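We use cookies to remember your basket and to see which pages people read. OK / Settings

Flunovero Kitchen Arm: notes from a prep room

3 min read

Hi, Manon Cloutier here. I ran the prep kitchen at Antunes before I came over to Cerard, so when they asked me to write the page for the Flunovero I said yes, as long as I could write it the way I'd tell a friend.

The Flunovero is a single arm with a two-fingered gripper, and it's meant for the small, fiddly lifting that eats up a cook's morning. Eggs, mostly, in our case! We went through 200 of them before lunch (more in July, when the terrace was open), and my crew took turns at it with sore wrists and one eye on the clock. These days the arm takes the egg station and I've got people back on sauces and pastry, where they wanted to be in the first place.

You teach it new jobs in the Grurkska planner, a practice kitchen on your screen. You set up your counter, put your food on it and try out the moves before you run anything on the real line.

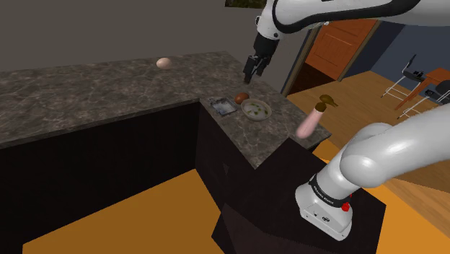
I'd plan on 3 afternoons in the planner before you go live. Themis Andreadis, my old sous chef, grumbled through the first one and then wouldn't give up the chair. He does all the setups at Antunes now, and he got a raise for it, which I pushed for. If you buy one of these, please pay the person who learns it. It's real work and it belongs in somebody's job description.

What changed besides that? The 5 a.m. start moved to 6. Nobody lost hours, though we did have to redo the rota, and that took some arguing. The room's quieter too, and a couple of the cooks miss the chatter at the egg station. I do as well, a bit.

It won't chop, it won't taste, and it still needs a person close by.

The Flunovero is $2150 a month on lease, planner included, with a minimum of 4 months. Setup visit and gripper pads come with it. Spare pads are on the parts page.

Get kitchen news from Cerard in your inbox. Enter your email to sign up. Unsubscribe any time.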